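Tikham Printed Cotton Sheet Set, Full Size: Three Months In

Reviewed by Veronika Gisler

I bought these sheets in January to replace a set that had gone thin in the middle, and I liked them so much that I went back for a second set before the month was out. They're cream with little green sprigs all over, the kind of pattern my grandmother would have had on her guest bed, and they make me happy every single time I walk past the bedroom door.

How they feel

Crisp at first, almost papery, and then softer with every wash. I run warm at night and I've slept better on these than on the slick microfiber ones I had before (never again!). The fitted sheet has deep pockets and stays put on my mattress, which is a thick one and has popped the corners off three other brands.

The pattern

The sprigs are small and have plenty of space between them, so the sheets go with nearly everything. Mine live with a blue plaid that I was sure would clash and it really doesn't. The green is more of an olive than it looked on the store page. If you were hoping for a bright leaf green, order the swatch first.

They're also a nice plain-ish background for sorting clothes. I do all my folding on the bed, and dark socks and tops show up right away against the cream. My red top gets folded there every week, and after all those Sundays of fresh laundry I haven't found one bit of color on the sheets.
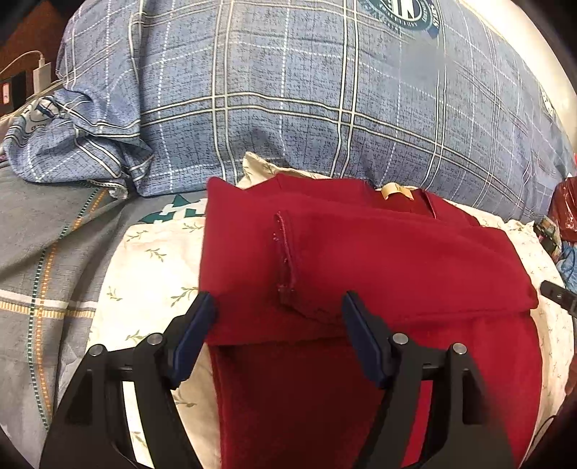 Washing and wrinkles

I wash cold and tumble on low. They do wrinkle, there's no way around that with cotton, and if you want a hotel bed you'll be ironing. I pull them out while they're still a little damp, give them a good shake and call it done. My friend Meifang Cao irons hers and I admit they look wonderful, but I'm not going to start.

Shrinkage was small. The flat sheet lost a bit of length in the first wash and nothing after that. There was some lint in the dryer trap the first couple of loads, so wash them alone to begin with.

What I'd change

The pillowcases are a touch short, and a big pillow sticks out at the open end. I'd also love a tag marking the top or the side of the fitted sheet, as I still put it on the wrong way about half the time.

Would I buy them again?

I already did, and a third set in the plain cream is in my cart for the guest room.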